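Rangate Concert Society – Members' Forum
Board: Programming and Venues
Topic: Proposed move of the February chamber series to Mirer Hall

Posted by series_office
Members are invited to comment on the proposal to move the February chamber series from the Dotance Room to Mirer Hall. The Dotance Room seats 200. Mirer Hall seats 600 and has a permanent stage. The opening program, given by the Shehu Quartet, would be the first held there. Comments will be forwarded to the programming board before the season brochure goes to print.

Posted by second_desk_viola
I wish to record my opposition. Chamber music depends on closeness between the players and the audience, and a string quartet in a hall of 600 seats will sound thin beyond the tenth row. The Dotance Room has served this series well. The slow movements in particular would suffer.

Posted by rowG_subscriber
I respectfully disagree with the previous member. The quartet program last season was sold out, and 100 requests for tickets were turned away. A society that receives public support has a duty to admit the public. Mirer Hall also has level access from the street, which the Dotance Room does not.

Posted by lobby_desk
Two views are attached. 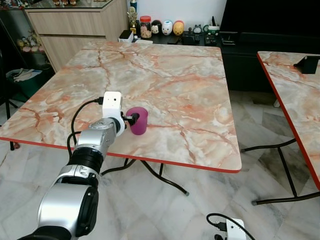
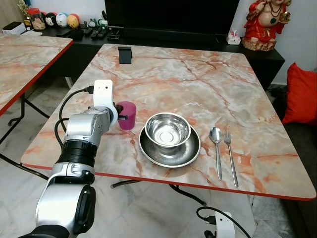 Marble-patterned table with cup, both views.

Posted by second_desk_viola
Thank you. My concern remains with the sound. Has the society held a test with players on the stage and listeners in the rear seats? If so, the findings should be shared with members.

Posted by series_office
A listening test has been requested for the quartet program. The rear section can be closed by curtain, leaving 401 seats in use. Ticket prices would stay the same for subscribers in either venue – single tickets are still under review.

Posted by rowG_subscriber
The curtain appears to be a reasonable compromise. I would ask that subscribers keep their present row where the seating plan allows it.

Posted by continuo_member
I support neither position in full. The quartet should remain in the Dotance Room and be given on two evenings. The piano quintet, which carries better, could be moved to Mirer Hall. I would also ask the office to confirm the start time. The draft lists 7:30 p.m. on one page and 8 p.m. on another.

Posted by series_office
The correct time is 7:30 p.m. The draft will be amended.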